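Storage capacity is usually quoted as volume, and volume is the wrong unit. A closed cabinet of 160 liters and an open surface of half that capacity don't perform the same job. What matters in a home office is retrieval cost: the number of motions between wanting an item and holding it.

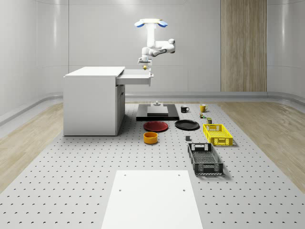
*A drawer just under the top surface, pulled out to the side.*

A drawer costs at least two motions, one to open and one to close, and the second is often skipped. Mared Mostyn, who fits out small offices in Lamdale, argues that drawers pay for themselves by keeping dust off. I accept the point for paper and spare cables. It fails for anything used daily. Over one week in October I logged 133 retrievals at my own desk, and 61 of them were for the same three items. All three lived in a drawer.

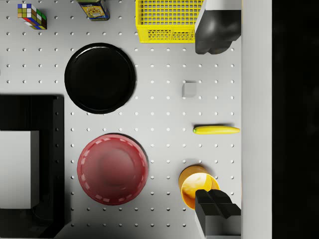 Open storage has its own failure mode, and its advocates understate it. A surface with no assigned positions fills in order of arrival. Perforating it doesn't change this by itself: a puzzle cube and a tin can set down on a pegboard top occupy space exactly as they would on a plain one. The holes form a regular grid, but a grid only helps once pegs or dividers are fitted to it. Without them it is a pattern.

My recommendation is to assign open positions to daily items first, then size the closed storage for the remainder. Most catalogs work in the opposite order and sell the cabinet first.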